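About Undwood

Small cabinets, drawer units and the bits that go on them.
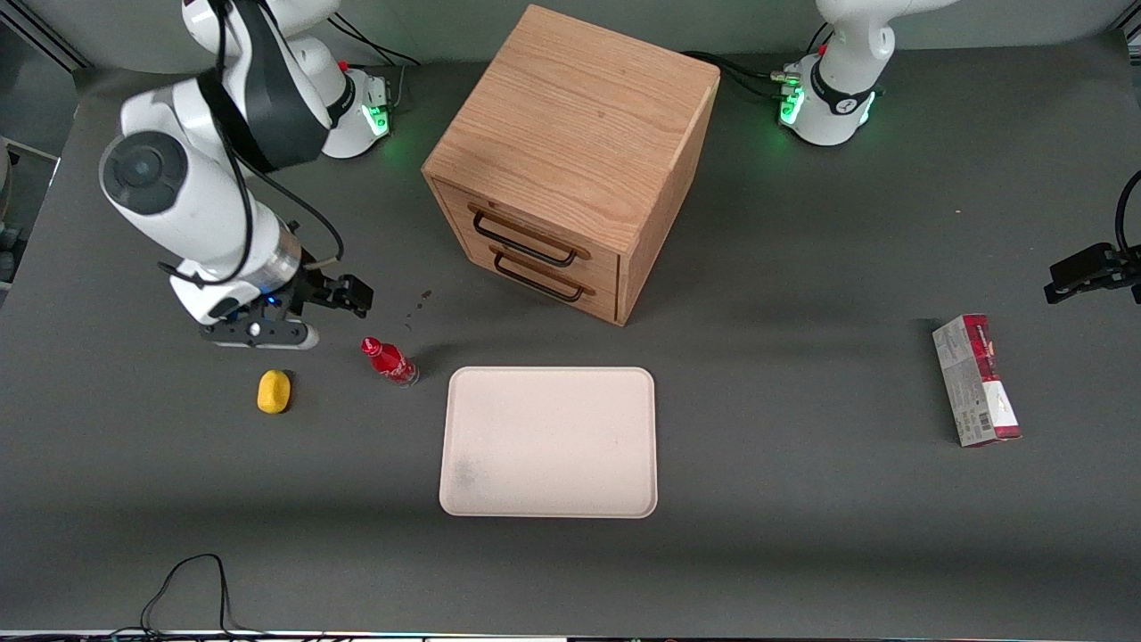
Two-drawer cabinet, light wood, black bar handles.

We make small storage. Thats the short version. Two-drawer units mostly, some with one drawer, a few tall ones when a customer keeps asking. Things that go on a table or under one, next to a bed, by the front door where the keys end up.

Started in a rented unit behind a tile shop on Valente Street. One bench, one saw, a very bad heater. The tile shop has gone, we're still here, and we have the front half of the building now too. Come in by the side door. The front one sticks.

What we make

The Kolldale is the one most people know. Two drawers, flat top, bar handles. It comes ready built. We tried selling it flat packed for one spring and spent that spring on the phone, so no more flat pack.

The Zomik is the same idea but narrower and with a single drawer, and an open shelf where the second drawer would be. Good for a router, a stack of mail, a cookbook or two. Not so good for anything you want out of sight.

Then there's the odd sizes. If you have a gap between a fridge and a wall, or an alcove somebody built for a telephone, send us the width, the depth and the height, in inches please. Measure at the floor and again at the top, old walls lean. We can usually say yes or no the same day. Prices for odd sizes take a little longer.

About the drawers

We fuss over the drawers. A top is a top, you sand it and finish it and its done, but a drawer gets pulled every day by someone holding a coffee in the other hand. So every drawer gets opened and shut by hand before a unit is wrapped, full and empty. Full means a bag of screws and a couple of old phone books. If it drags, it goes back to the bench.

Drawers from one unit won't always swap with another. They're fitted to their own cabinet, top to top, bottom to bottom. There's a pencil mark on the underside so you can tell which is which after a move.

Handles

Bar handles in black are standard. Both ends are fixed, so they don't spin the way a knob does. You can order the fronts with no holes drilled if you've got your own handles in mind. Tell us at the time of ordering, not the day before it ships (this has happened, more than we'd like). Replacement handles are sold in pairs, screws included.

Wood and finish

Wood varies. Two boards from the same stack can come out paler or warmer, and a side panel may look a shade off from the top. We match as well as we can and then we stop. Sun will change it anyway in a year. If you want the closest match we can do, say so on the order form and we'll pick boards together, no charge but it adds a few days.

Finish is clear on everything. No stains, no paint. People ask for white every week. Sorry. You're welcome to paint it yourself, a light sand first and go easy on the drawer edges or they'll bind.

Looking after it

Dry cloth for dust. Damp cloth for spills, then dry it straight off. No spray polish, it builds up and goes tacky. Candle wax on the runners once in a while if a drawer gets noisy. Coasters, if you can get people to use them.

Handle screws can work loose over a winter when the heating's on. Quarter turn from inside the drawer, done. Don't over tighten.

The shop

There are 5 of us. Two on the benches full time, one on finishing, one on packing and the phone, one who does everything left over, including this page. We've got a showroom corner with both models out. Pull the drawers, that's what they're there for. Kids fine. Dogs fine if they leave the offcut bin alone.

Offcuts are free, first come. The bin's by the side door. Good for kindling, birdhouses, school projects. Please don't ask us to cut them down, we'd be at it all day.

We close for two weeks in June. Nothing ships and the phone goes to a machine. Orders sent in during that time go in the line in the order they came.

Ordering and pickup

Kolldale starts at $284, Zomik is $89 less than that. Pickup is free. Bring a blanket and something to tie down with, and a second person if you're parked up the hill. A unit rides best on its back with the drawers taped, tape supplied, and please peel it off the same day or it marks the finish.

Local delivery is to the door, upstairs if the stairs are straight. Further out goes by carrier in a double carton. Check the corners before you sign. If somethings wrong, take a picture of the box as well as the cabinet, the carrier always wants the box.

Returns within the month, as long as it hasn't been painted, drilled or chewed. Odd sizes can't come back, they only fit your gap.

Repairs

Anything we built we'll fix, whatever age. Drawer bottoms, runners, a split corner. You pay for materials and the freight, bench time is on us for the first owner. Bring just the drawer if its just the drawer.

Repairs go on the shelf inside the side door, with your name and a phone number taped on. On the wood, not the handle. Tape slides off the handles and then we have a drawer and no idea who to call.

Page last updated 14 Oct 2021. Prices good until we change them.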